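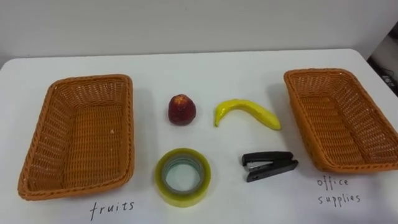 Photo: Onni Harju / Ullow

How a robot learns to sort, and what the sorters do next

A sorting task has two parts. First, decide what a thing is. Second, put it where it belongs. The table in the photo has two woven baskets on it. One is labeled "fruits" and the other "office supplies." Between them are a banana, a small red fruit, a roll of clear tape and a stapler. You could finish this job in a few seconds. A robot has to be taught both parts.

The company Ullow uses tables like this one to train a sorting robot called Amavgate. The robot has a camera, a computer and an arm. The camera takes a picture. The computer compares the shapes and colors in it with pictures it was given before, then picks the most likely name for each object. The arm moves last.

Distance is a common source of mistakes. The banana lies on the office supplies side of the table, and the tape is on the fruit side. A robot that only looked for the nearest basket would get both wrong. It has to use the label.

From the table to the warehouse

Amavgate now works at the Waweru warehouse in Vinby, where people send back things they ordered by mail. Before the robot came, workers on the returns line sorted every item by hand. A worker could lift and place some 566 items in a shift. The movement was always the same, and it made shoulders and wrists sore.

The robot does most of that lifting now. Out of every 100 items, it sorts 84 without help. The rest go to a person. These are items the computer is unsure of: a torn box, a toy shaped like food, two things stuck together.

What changed for the workers

The returns line used to need more people. No one lost a job at Waweru, but several workers moved to packing, and not all of them wanted to. Those who stayed had two weeks of training. They learned to read the robot's screen, correct a wrong name and stop the arm safely.

The new work is lighter on the body. It is also quieter, and some workers miss talking across the line. Others say that watching a screen is tiring in its own way – their eyes get sore instead of their shoulders.

Words to know

Automation: using machines to do work that people did before.
Sort: to put things into groups.
Shift: the hours a person works in one day.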